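Thread: what I learned from a study on newcomer kids and school (long one, get a snack)
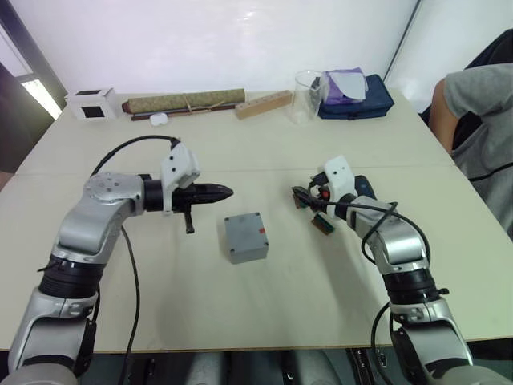
1/ So I spent my Sunday morning with a paper by Theresia Moser and Ingeborg Widmer on kids who move to a new country in middle school. They followed 520 students in Flallthorpe and Nukley, and I have thoughts!!

2/ Quick background on me: I coach homework club at a middle school, and a lot of my kids arrived in the last year or two. I'm no researcher, just nosy.

3/ The big question was who still feels like they belong at school by May. Grades were in there too, but belonging was the main thing (yay, finally).

4/ Having one adult at school who knew how to say their name right and checked in every week mattered more than which language program they were in. I read that part twice.

5/ Friends mattered too, but it got messy. Kids with friends from home AND new friends did best. Kids with only one or the other looked pretty similar to each other, and I did not see that coming.

6/ They also sat down with 32 parents. So many said they stayed away from school events out of worry about their English. Ugh. Our flyers are English only and I'm bringing that up tomorrow.

7/ One thing that bugs me: a lot of it is kids rating themselves on a survey. My 8th graders will circle anything to get to lunch.

8/ Also, both towns are small. Would it look the same in a big city district? They say they don't know, and I appreciated that.

9/ Anyway, for club I'm trying a buddy setup, 3 kids to a group, mixed by how long they've been here. If you've done something like this, how did you pick the groups? Mine always want to sit with their cousins.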